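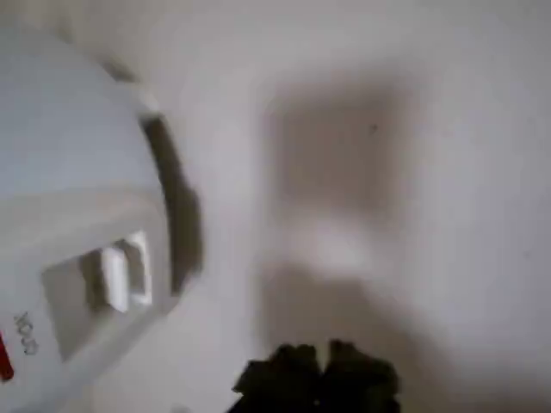

Fig. 4. White plastic housing with dark band along the curved side.

Section 9: Setting Up Your Pamow Room Humidifier

Welcome back! If you have come straight from Section 2 you already have the tank rinsed and the packing tape off, and the hard part is behind you. If you skipped ahead (we know how it goes with a new appliance), please turn back and rinse the tank first. The film left over from the factory is harmless, but it gives the first night's mist a smell that most people don't care for.

Choosing a spot

Take a little time over this. A humidifier that sits in the wrong corner will run all night and leave you with a damp curtain and a dry nose. Pick a firm, level surface at least two feet off the floor, such as a dresser or a sturdy night table, and keep it well away from bookshelves, wallpaper and anything with a veneer you are fond of. Placing it near a heating vent fools the humidity sensor into thinking the whole room is dry.

CAUTION: Do not set the unit on top of a radiator, a television or a stereo cabinet.

Filling and starting

1. Make sure the unit is unplugged and the dial is turned to OFF.

2. Lift the tank straight up by its handle and carry it to the sink. Turn it over and unscrew the cap counterclockwise.

3. Fill with cool tap water to the line. Warm water will not get you mist any sooner, and hot water can warp the tank.

4. Screw the cap back on until it is snug. Hand tight is plenty. Turn the tank upright over the sink and wait a moment to see whether it drips. If it does, take the cap off, seat the rubber ring again and try once more.

5. Lower the tank onto the base. You will hear some gurgling as the water finds its level, and you'll hear it again from time to time during the night. It is a sound that many of our customers tell us they come to like.

6. Plug the cord into a wall outlet and turn the dial to 4. Give the unit half an hour before you adjust anything.

NOTE: If your water is hard, you may find a fine white dust on the furniture after a week or so. The Undow mineral cartridge (part no. 557, sold separately) drops into the well under the tank and takes care of most of it. Bottled distilled water works too, though it does get heavy carrying it home.

Finding a comfortable setting

Everyone's house is different, so please treat the numbers on the dial as a starting point. When the windows fog along the bottom edge, turn the dial down a notch or 2. If you wake up with a scratchy throat, go up one. From October on, when the furnace is running in earnest, you will probably want a higher setting than you did when you first unpacked it.

CAUTION: Always unplug the unit before lifting the tank, even for a quick refill. Never add oils, salts or vapor rubs to the water.

When the tank runs dry, the motor shuts off and the red light comes on. Refill as in steps 1 through 6. Weekly cleaning is covered in Section 10.

Rev. June 2001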